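Prurdale タイヤ保管サービス よくあるご質問

ホーム > サービス > タイヤ保管 > よくあるご質問

Prurdale のページをご覧いただき、ありがとうございます。当店は Drirnovow の町で、季節のタイヤの交換と保管をしている小さい整備工場です。日本語でお問い合わせをくださるお客様が増えましたので、よくいただくご質問を日本語でもまとめました。私は日本語を大人になってから勉強しましたので、読みにくいところがあるかもしれません。意味がわからないところは、どうぞ遠慮なくお問い合わせください。

目次
お申し込みについて
保管について
交換の作業について
お店と待合について
料金とお支払いについて
引っ越し、車の売却、その他

お申し込みについて

当店で車を買っていませんが、保管をお願いできますか。
はい、できます。車をどこで買ったかは関係がありません。友人からゆずってもらった車でも、会社から借りている車でも大丈夫です。ただし、会社の車の場合は、タイヤを外して当店に置くことについて、会社の許可を先にもらってください。以前、お客様の会社から後でお電話をいただいて、お互いに困ったことがありました。

どのように申し込みますか。
お電話、メール、または受付で申し込むことができます。お名前、車の種類、ナンバー、タイヤのサイズをお知らせください。サイズはタイヤの横に書いてある数字とアルファベットの組み合わせです。わからない場合は、横の写真をメールで送っていただければ、こちらで読みます。泥がついていると読めませんので、少し拭いてから撮ってくださると助かります。

予約はいつごろするのがよいですか。
冬用タイヤへの交換は、十月のはじめに予約される方が多いです。初雪の予報が出てからでは、ご希望の時間に入れないことがほとんどです。春の交換は、四月の前半が一番混みます。急がない方には、四月の終わりをおすすめしています。朝の一番早い時間は、お仕事の前に来られる方のために、電話での予約だけにしています。

ホイールのついていないタイヤも預かってもらえますか。
はい、タイヤだけでもお預かりします。ただし、ホイールつきのタイヤとは置き方が違います。ホイールのついていないタイヤは立てて置き、ときどき向きを変えます。ホイールつきのタイヤは、空気圧を少し下げて横に重ねます。お申し込みのときに、どちらであるかをお知らせください。

一本だけ、または二本だけの保管はできますか。
保管は 4 本を一組として考えています。二本だけでもお預かりできますが、棚の場所は一組分を使いますので、料金は同じになります。申し訳ありませんが、ご理解をお願いいたします。スペアタイヤを一緒に置きたいという方は、別にご相談ください。

保管について

どのような場所に保管しますか。
工場の裏にある建物の中で保管しています。窓は北側にしかありませんので、直接の日光は入りません。ゴムは日光と熱と油が苦手です。ですから、エンジンオイルや燃料はこの建物に入れないという決まりにしています。暖房はありません。冬に寒くなりますが、使っていないタイヤにとって寒さは大きな問題ではありませんので、ご心配は要りません。

何組まで置けますか。
最大 435 組です。秋の交換が終わったころに、ほとんどの棚が夏用タイヤでうまります。空きがなくなった場合は、キャンセル待ちの名簿にお名前を書きます。一度契約された方の棚は、次の季節もそのまま残しますので、毎回申し込み直す必要はありません。

自分のタイヤが他の人のタイヤとまちがわれませんか。
お預かりするときに、一本ずつ札をつけます。札には契約番号と、車についていた位置（右前、左前、右後ろ、左後ろ）を書きます。同じ番号を控えの紙にも書いて、お客様にお渡しします。管理には Nidix という在庫のソフトを使っていますが、停電のときにも調べられるように、紙の台帳も残しています。二つの記録を持つのは少し古いやり方ですが、当店には合っています。

預ける前に洗ったほうがよいですか。
洗っていただく必要はありません。当店で水洗いをして、乾かしてから棚に入れます。冬用タイヤには道路の塩がついていますので、そのまま長く置くとホイールに良くありません。ご自分で洗われる場合は、つやを出す薬を塗らないでください。薬の種類によっては、保管している間にゴムの表面が変わってしまうことがあります。

タイヤの状態を調べてもらえますか。
はい。溝の深さ、ひび、釘などがささっていないか、片側だけが減っていないかを見ます。結果は紙に書いてお渡しします。次の季節に使うことができないと思われるタイヤがあったときは、こちらからご連絡します。新しいタイヤを当店で買う義務はありません。他のお店で買われたタイヤの取りつけもお引き受けします。

途中で一度タイヤを見に行くことはできますか。
できますが、建物の中はお客様だけで入っていただくことができません。重ねてあるタイヤが倒れると危ないからです。前の日までにご連絡をいただければ、係の者がタイヤを出しておきます。
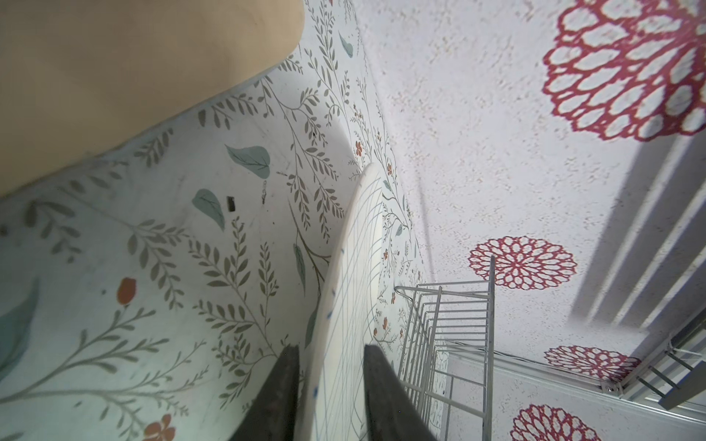
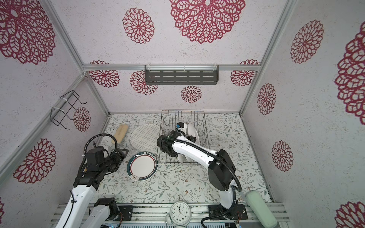

交換の作業について

交換にはどのくらいの時間がかかりますか。
ホイールつきのタイヤの場合、普通の乗用車で 30 分です。ホイールからタイヤを外して組みかえる場合は、もっと長くかかりますので、予約のときに時間をご案内します。ナットがさびて固くなっている車では、予定より遅れることがあります。お急ぎの用事がある日は、少し余裕のある時間をお選びください。

予約の時間に遅れそうなときは、どうすればよいですか。
お電話をください。15 分までの遅れでしたら、そのまま作業をします。それより遅くなる場合は、次の方の時間に入ってしまいますので、その日の空いている時間に移っていただくか、別の日にお願いしています。連絡がなくても罰金のようなものはありませんが、待っている方がいますので、一言お知らせいただけるとうれしいです。

車に何を積んで行けばよいですか。
保管中のタイヤは当店にありますので、積むものはありません。盗難防止用のロックナットを使っている方は、専用のアダプターを必ずお持ちください。アダプターがないと作業を始めることができません。多くの場合は、グローブボックスの中か、スペアタイヤの横に入っています。家の引き出しで見つかったという方もいらっしゃいました。

荷物を積んだままでもよいですか。
トランクの荷物は、そのままで大丈夫です。屋根の上に荷物を積んでいる場合は、建物の入口の高さに注意が必要です。自転車やボートを載せている方は、先に下ろしてきてください。ペットを車の中に残すことはご遠慮ください。車をリフトで上げますので、動物がこわがります。

空気圧のセンサーがついている車ですが、大丈夫ですか。
はい、対応しています。車によっては、交換の後にセンサーの登録をし直す必要があります。登録が自動で終わる車と、しばらく走らないと終わらない車があります。交換してすぐに警告のランプがついた場合は、まず受付に戻って教えてください。家に着いた後で気づかれたときは、空気圧を確かめてから、お電話をください。冬用のホイールにセンサーがついていないために、季節の間ずっとランプがつく車もあります。

交換した後、ナットの増し締めは必要ですか。
はい、お願いしています。しばらく走った後に、ナットが少しゆるむことがあります。お店に寄っていただければ、予約なしで確認します。この確認は無料です。アルミのホイールを初めてつけた方は、特に忘れないようにしてください。走っているときに変な音や振動があれば、安全な場所に止まって、それ以上走らないでください。

タイヤの位置を入れかえてもらえますか。
ご希望があれば、前と後ろを入れかえます。どの位置につけていたかは札に残っていますので、お客様が覚えている必要はありません。前と後ろでサイズが違う車や、回転の方向が決まっているタイヤでは、できない入れかえがあります。その場合は作業の前に説明します。

お店と待合について

場所はどこですか。
Drirnovow の駅から川のほうへ歩いて、橋を渡る手前にあります。隣は Lebrun という自転車店です。入口が二つ並んでいますので、青い扉のほうにお入りください。自転車店に入ってしまう方が多いのですが、あちらの方も慣れていて、親切に教えてくださいます。

待っている間、どこにいればよいですか。
受付の横に待合室があります。温かい飲み物は無料です。仕事をしたい方のために、窓の近くに机もあります。川沿いの道を散歩される方もいます。作業が終わりましたら携帯電話にご連絡しますので、番号を受付に残してください。

作業しているところを見てもよいですか。
待合室のガラス越しに見ていただけます。作業場の中は、保険の都合で、お客様に入っていただくことができません。車の下を見せて説明する必要があるときは、係の者がご案内します。

子どもを連れて行ってもよいですか。
もちろんです。待合室に絵本と積み木があります。駐車場では車が動いていますので、お子様の手をつないでいてください。

日本語で話せますか。
メールは日本語で大丈夫です。お電話と受付では、日本語がわかる者がいない時間もあります。難しい相談がある場合は、先にメールで書いていただくと、まちがいが少なくなります。返事には少し時間がかかります。辞書を引きながら書いていますので、お許しください。

料金とお支払いについて

料金はどのように決まりますか。
タイヤのサイズと、ホイールがついているかどうかで決まります。料金は季節ごとにいただきます。保管料には、水洗い、状態の確認、保険が入っています。交換の作業の料金は別です。現在の料金表は受付にあります。メールでご請求いただければ、同じものをお送りします。

いつ支払いますか。
タイヤをお預かりする日に、その季節の分をお支払いください。カード、現金、銀行振込が使えます。振込の場合は、請求書の日から 30 日以内にお願いします。契約番号を振込の通信欄に書いていただけると、確認が早くできます。

早く引き取った場合、お金は戻りますか。
季節の途中で引き取られた場合、その季節の保管料はお返ししておりません。ただし、お客様の車が事故で使えなくなったときなど、特別な事情がある場合は、ご相談に応じます。

保管中に火事や盗難があったらどうなりますか。
当店の保険で補償します。補償の金額は、同じ種類のタイヤの値段と、残っていた溝の深さをもとに計算します。お預かりするときに書く状態の紙が、その計算に使われますので、控えを捨てないで持っていてください。

引っ越し、車の売却、その他

車を売ることになりました。タイヤはどうなりますか。
新しい持ち主の方に、契約を引きつぐことができます。お二人の署名が必要です。用紙は受付にあります。タイヤだけを別に売りたい場合、当店で買い取りはしておりませんが、掲示板に紙を貼ることはできます。

遠い町に引っ越します。送ってもらえますか。
はい、運送会社に渡すところまでいたします。送料はお客様のご負担になります。ホイールつきのタイヤは重いので、送料が思ったより高くなることがあります。先に見積もりをお出しします。

代わりの人が取りに来てもよいですか。
控えの紙を持っている方であれば、ご家族でもお友達でもお渡しできます。控えをお持ちでない場合は、契約されたご本人から、前もってメールをいただく必要があります。

控えの紙をなくしました。
契約番号がわからなくても、お名前とナンバーで調べることができます。身分証明書をお持ちください。新しい控えをその場で作ります。手数料はいただきません。

古いタイヤを捨ててもらえますか。
はい、お引き取りできます。当店で保管していたタイヤでなくてもかまいません。処分の料金は一本ずつかかります。ホイールがついている場合は、外す作業の料金が加わります。庭でブランコや植木鉢に使いたいので古いタイヤがほしい、という方は、受付に声をかけてください。

ここに答えがない場合は、どうすればよいですか。
お問い合わせのページから、ご質問をお送りください。車の種類と契約番号を一緒に書いてくださると、早くお答えできます。十月と四月は作業場が忙しいので、お返事が翌日の夕方になることがあります。

お問い合わせ | 料金表の請求 | 地図 | English

Prurdale タイヤ保管サービス、Drirnovow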